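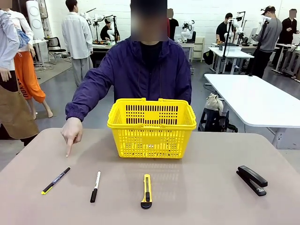
Give us back the small shop

The supermarket on the Tanholm road shut its basket stands in February. There are trolleys, large and slightly less large, and there are paper bags at the till. If you want four things for tea you push a trolley built for a family of six, or you carry the four things in your arms and drop the eggs.

I think this is a mistake, and a bigger one than it looks. A basket tells you when you have enough. It gets heavy, and you stop. A trolley never gets heavy in a way you notice, so you go on until you run out of aisle. I kept my receipts for the first three weeks after the change and compared them with the three weeks before. I had spent 69 pounds more. Some of that went in the bin — half a bag of salad, a melon, most of a tub of hummus I don't remember choosing.

The shop says baskets go missing. I'm sure they do. I have seen one used as a planter in Herwood and another strapped to the back of a bicycle. But trolleys go missing too, and they end up in the river, and the shop still buys those.

There is also the matter of who shops with a basket. It is people on foot, people who live alone, people calling in after work, and people who can't face turning a trolley round by the freezers. My street in Prarkholm has 59 houses and a good number of them have one person living in them. They shop little and often because they have a small fridge and no car. A shop that only wants the big weekly visit is telling them to go elsewhere.

Some of them have. Ndung'u, the grocer's on the corner by the bus stop, has a stack of baskets inside the door and nearly 70 kinds of tea, and it is busier than it was last year. It is dearer for tins and washing powder. For vegetables it costs much the same, and you can buy one carrot. The aisles are too narrow for a trolley anyway.

I don't want the supermarket to close. I buy my flour there, and the bread is good in the mornings. I would like it to put two stacks of baskets back, one at each entrance, and accept that a few will wander off. It could ask for a pound coin, as it does with the trolleys. It could use the space by the charcoal display, which has been there since the summer.

I wrote to the manager and had a card back saying my comments had been passed on. I'll be at the customer desk again on Saturday's errand run or the next one, with my arms full.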